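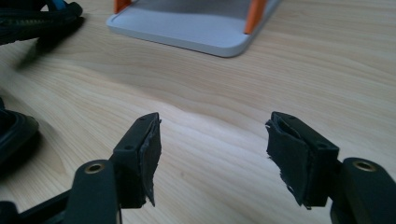
Keep the old table

4/28/18

In Flerska, where I live, people change their furniture too quickly. Last November my neighbours put a good table on the street, only for a few scratches. A new one in the Braltska shop costs 500, and after 8 years it will also be on the street.

I think a table becomes better when it is used. Mine is 75 years old and I have eaten at it all my life – also learned to write at it. It has marks, and I do not want to remove them.

Of course, some things are broken and must go. But a scratch is no damage. Before you buy, take some oil and a soft cloth, and give your table one more evening. I believe many of us would then keep it.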